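Puvon School of Home Studies
Housekeeping, Unit 9: Plates and Bowls from More Than One Set
Handout for students

9.1 What we mean by a mixed table

In many small homes the plates do not come from one box. Some were bought, some were given, and some remained when the rest of the set was broken. In this unit we learn how to sort such pieces before they go into the cupboard.

Please read pages 3 to 9 in the Penner booklet before the lesson.

9.2 Sorting by shape first

Beginners usually sort by colour. I ask you to sort by shape first, and the reason is practical. A plate with a scalloped edge does not sit well in a pile of round plates, even when both are cream and both have yellow flowers. The pile leans, and the edges can chip.
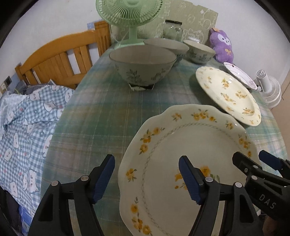

9.3 Flat pieces and deep pieces

Keep plates and bowls apart while you work. The three pale green bowls with the leaf design form one group, and they go on one shelf. The two cream plates belong to the same colour family but they need separate piles. The smaller white plate with the purple pattern on its rim is a single piece – put it with other singles, or keep it for bread or fruit.

A large bowl can stand on a small cloth or a sheet of paper. This protects the glaze when you turn it to look for cracks.

9.4 Where to sort

A kitchen table is best, but in a one-room flat you may use any steady table, also one near the bed. Put a tablecloth on it. Move jars and toys to the back or take them away, so that your elbow does not meet them.

9.5 Writing the list

Use form 111. Write one line for each group, in this order:

shape
main colour
pattern (flowers, leaves, rope ring and so on)
number of pieces
damage, if any

Do not write "nice plate" or "old plate". Another person must be able to find the piece from your words alone.

9.6 Homework

Sort one shelf at home and fill in the form. Students of the Kividbridge group leave the form in room 1606. The others bring it to the next lesson – the work on glasses and jars starts there.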